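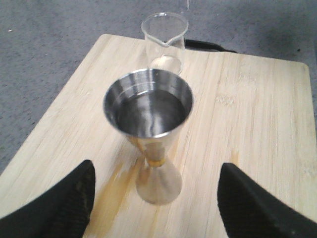 About Zimlow

Posted in: Who We Are
June | By Tuulikki Ojala

Zimlow runs the bar and prep kitchen for the Trivport conference halls. We have 27 people on the payroll, and we share the work with two robot arms.

The arms handle portioning. That means syrups, juices and spirits measured by jigger or beaker before an event. It used to be the first job of every shift, and the one most people tried to trade away. On a large booking, two bartenders stood at the prep bench from 9 in the morning until the doors opened. Sore wrists were common.

Every new task starts on a practice setup, with a bamboo board, a steel jigger and a small glass beaker. Practice pours are done with water. A gripper has to close on a full jigger without tipping it, and polished steel is hard for a camera to read. Kobina Amissah runs these sessions. He tended bar here before he moved over, and he decides when a task is ready for the real bench.

What changed for the staff

No one was let go when the arms came in. Hours stayed the same, but the work in them moved. Bartenders now start later and spend more of the shift with guests. Two prep positions became operator positions, at a higher rate. Olanrewaju Dauda holds one of them and trains anyone who wants to learn the controls.

Some things got harder. Operators have more cleaning to log, and a stopped arm in the middle of prep still means pouring by hand – so everyone keeps that skill up. A few longtime staff did not like the change and told us so. Their notes led to the rule that any employee can stop an arm at any time and does not have to explain it to a manager.

What we don't automate

Tasting, garnishing and serving are done by people. So is the menu, which Aarne Tuominen writes each season with whoever is on shift.

Questions about jobs or training go to Vilja Heiskanen at the front office.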